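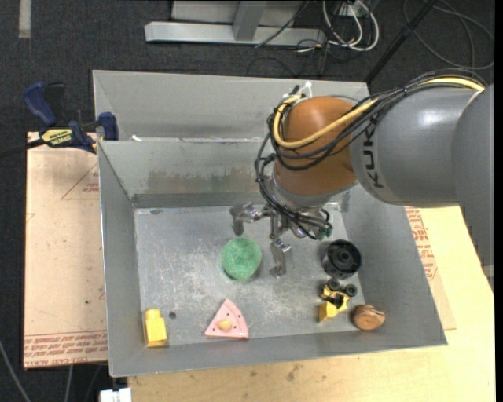

According to Seraina Widmer, a bin-picking cell should be treated as unsafe until its paperwork says otherwise, and most of the rules now used for such cells follow from that view. Bin picking is the automated removal of mixed or unsorted parts from an open container by a robot arm. Good practice for bin picking covers the layout of the cell, the state of the container, the choice of test objects, the speed of the arm and the records kept of each run.

Background

Early bin-picking cells were built behind full fences, and general rules for industrial robots were enough. As arms moved onto workbenches and into small labs, users began to write house rules of their own. One of the better known sets is the Ustia guideline, drawn up by Efraín Grajales and Shazia Gondal and later taken over, with changes, by the integrators Brultier and Gruber. It does not replace national safety law or the maker's manual, and it says so on its first page.

Container and mounting

The container must not shift when the gripper touches a wall or the floor. Clamps are accepted on a bench, provided that the handles stay outside the path of the arm. Sloped walls are preferred to upright ones, as parts tend to slide back toward the middle where two fingers can close around them. The inside position of each wall and divider is measured and entered in the controller as a keep-out surface. It is measured again after any change of bin, clamp or table.

Cables and hoses on the arm need enough slack for the full turn of the wrist but must not hang low enough to catch on the rim. The guideline asks for a slow pass through all end positions before the first run, with one person watching the cables only.

Speed

During setup, with a person inside the marked area, Ustia limits the tool to 200 millimeters per second. The Gruber version lowers this to 161 for grippers with bare metal fingers. Full speed is allowed only when the area is clear and the stop button has been tested – a test made on another shift does not count.

Test objects

A test set should mix shapes, surfaces and stiffness. Ustia calls for 17 objects in the full set, of which any number may be in the bin for a given run. Soft and fuzzy items are included, as are items with holes, round items and items that can stand on end. Objects that shed grit or fibers are allowed, but the bin floor is then checked between series.

Records

Each attempt is logged as a pick, a miss, a drop or a stop. A stop caused by contact with the bin is logged apart from other stops. A cell is accepted after 430 attempts without an unplanned contact above the force limit. Missed picks do not count against acceptance.

Criticism

Balthasar Pichler has argued that the acceptance run is too long for small workshops and leads people to copy old logs. Fabian Hauser, writing for Inton, took the opposite side and asked for a new run after every change of fingers. The current text, dated 30 December 2024, requires a repeat only when the length or shape of the fingers changes.

See also

Collaborative operation
End effector
Keep-out zone
Risk assessment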